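Skurnport children's centre switches to small tableware

SKURNPORT – Gramine, the children's centre on the harbour road, will replace its mixed crockery with a single set of small round plates in March. The order covers 176 plates in three pale colours, together with wooden spoons and cups, and was placed with the tableware firm Drandberg.

The centre has 4 rooms and serves a morning snack and a midday meal in each. Until now every room has kept its own crockery, in several diameters, which do not stack together and take up two shelves per room. The new plates share one diameter and will be stored in a single rack by the serving hatch.

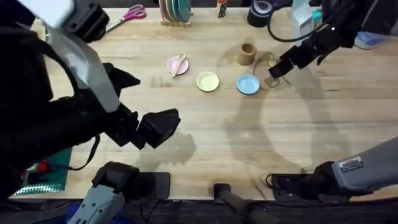
Pink, yellow and light blue plates on a butcher-block table, the wooden spoon on the pink one.

Colour will be used to sort portions. Pink is for meals with a recorded dietary restriction, yellow for the standard meal and blue for second helpings. Kitchen lead Oliwia Borkowska said the present system relies on name cards, which get wet and have to be rewritten most weeks.

"The plate goes out and comes back the same colour," she said. "We can check it at the hatch without reading anything."

The spoons and cups are wooden and will be washed by hand, then dried upright. Plates will go through the existing dishwasher on the short cycle.
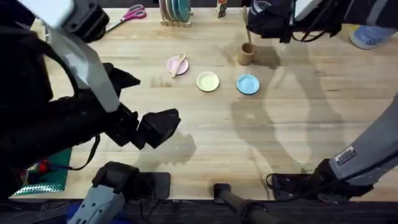

The three plates with a wooden cup behind the yellow and blue ones. Pink-handled scissors lie at the far edge.

The purchase comes to 692 euros including delivery, against a yearly equipment budget of 2,000 euros. Spare plates are included in the order.

Cremilda Mendonça, who runs the Tô room for the youngest group, said her tables would change over first – the children there already eat from smaller dishes. The other rooms follow once the rack has been fitted. Old crockery in good condition will be offered to families from the front desk, between 3 pm and 5 pm.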